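FOR IMMEDIATE RELEASE
Tue 4 April

Porkance stops sale of Metero gripper update after pinching fault

MANTON - Porkance announces today that it has stopped delivery of the newest Metero control update for its two-arm robots. In this version, a gripper can close with more force than the operator has set. The fault was found during cup stacking work in our Manton laboratory, and no person was hurt.

Cup stacking is our standard check for light grip. A paper cup stands only a small force before it bends, and the fingers must come close to the stack without touching the other cups. 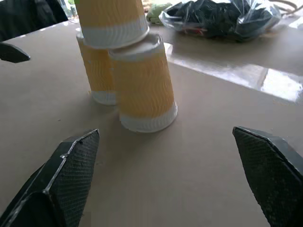 Yurt, which tests the same update on its own machines, replied that it had reported a late grip in January and would have liked an answer sooner. We accept this remark. The report was put in the wrong list and was not read by the safety team.

Our engineers have now checked 565 stored work sessions. In 6 of them the force limit was lost when both arms received a command at the same moment. The fingers then used the factory value until the next restart. The update had been sent to 298 robots.
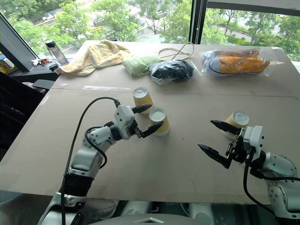
Can customers continue to work with their robots? Robots with the earlier version can be used as before, but those with the new update must be switched off until the earlier version is installed again.

Porkance will do this installation free of charge. During the work, please keep hands away from the fingers, also when the arms are standing still. A corrected update will be delivered after new tests together with Yurt.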